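The Navy Problem

I own a black suit jacket and a pair of navy pants, and I wore them together to my cousin's wedding thinking they were a suit. They looked fine in the hallway at home! Then I walked out into the parking lot at noon and my aunt just patted my arm.

So I went to see Roxana Ccori, who has been dyeing fabric in Cevstead for years and has a wall of 361 swatches, a whole row of them navy (she can name every one, I tested her). She told me most bedroom bulbs are so yellow that dark blue has very little blue light to bounce back, and it goes to mud. Her fix is to carry both things to a window. I'd been buying brighter bulbs like a fool.

She also told me to quit fighting it and wear the two together on purpose, which my grandmother would have called a crime.
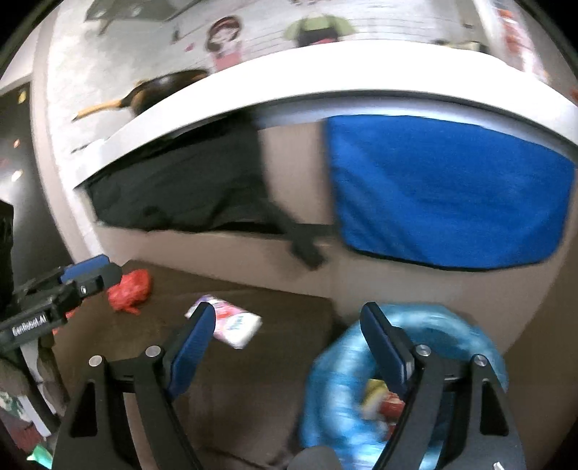 Navy next to black needs a clear edge, Roxana says, so the eye knows you meant it. A navy collar on a black coat works, and so do navy gloves coming out of black sleeves. It's the same deal with those dark blue fingertip pads on their black arms, where the blue stops and the black takes over. My jacket and pants had a belt between them, also black, or possibly navy. I still haven't taken it to the window.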